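Malmont Linen Service, Campbell Street plant
Floor meeting minutes, November

I'm taking these down because Dzifa Essien has had the job four months running and said it was my turn. I type the way I talk, so bear with me. Corrections to me before the next one, please, and if I got your comment wrong just grab me at the break table.

We started at 2 once second shift had clocked in. 21 people signed the sheet, plus a couple who came in from the dock after it had gone around.

1. Last month's minutes

Approved with one fix. The broken fan is over ironer two, and the minutes said ironer one. It's still broken, by the way. Maintenance has the part on order.

2. The towel arm

This is what most people came for, so it took up most of the hour. Horațiu Pop has been running the trial in the side room and gave us the update. The plan hasn't changed: the arm works on hand towels and bath towels, one at a time, on the green cloth. It does not touch sheets, gowns or anything with snaps. Kasside, the company that sells the setup, wants to add washcloths, and Horațiu told them to wait until the towels are in better shape.

The hard part is the pick-up. A towel comes out of the dryer cart in a wad, and any of us would grab two corners and shake it without thinking (I tried explaining to my sister how I find the corner and I couldn't do it!). The arm has to come down on a crumpled towel, and Horațiu says it does best when there's a peak sticking up for the fingers to close on. A flat towel gives it a lot more trouble, and so does one balled up with the care label tucked inside.
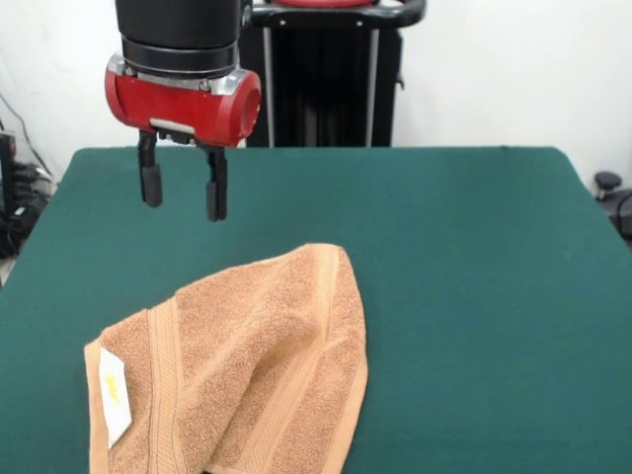 Dzifa asked who is supposed to be making those peaks, then, since if one of us has to stand there fluffing every towel so the arm can get hold of it, we might as well fold the thing. She got a fair bit of agreement on that from the folding side.

Horațiu said that's a fair question and he doesn't have a good answer yet. During the trial a person does set the towels out. If it goes to the floor, the idea is that the cart tips them onto the table and the arm takes them as they land. Last week's log had 1,363 tries on it, and 70 percent ended with the towel picked up on the first go. People wanted to know what happens with the rest. It tries again, and after the second miss it stops and waits for somebody.

That got us onto the waiting. If you're the somebody, do you get called off your own table, and does your count take the hit? Right now we don't know. I said (speaking for myself here, I'm allowed) that I don't mind helping the thing out but I'm not doing it on my own numbers. Management's answer is to be written down and brought back to us, and Horațiu agreed to carry that upstairs.

On hours: no one's are being cut during the trial, and that's in the letter posted by the time clock. Past the trial we have nothing in writing. A couple of people with bad wrists said they'd be glad to get off towels, me included, as long as there's another spot to go to. Dzifa would like the training for the new spots to be paid and on shift.

He also asked that people please not lean on the table or move the cloth when they stop by to watch. It has to be lined up again every time that happens.
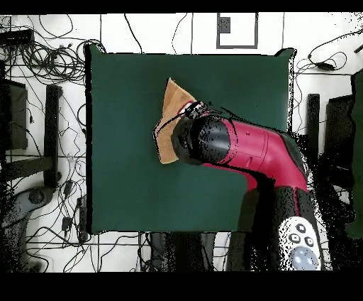

3. Helia scheduling app

Short one. The app goes live next month and the paper schedule stays up alongside it until everybody's logged in okay. If you don't have a smartphone, see the office and they'll print yours. Swaps still need a supervisor's okay, even though the app lets you tap the button without one.

4. Break room

The second microwave is back. Label your food.

5. To do

Horațiu: get the answer on counts and call-offs in writing, and ask about paid training.
Dzifa: collect names of anyone who wants to try a shift in the side room. Sign-up is on the corkboard.
Me: chase the fan.

Wrapped up at 3:05.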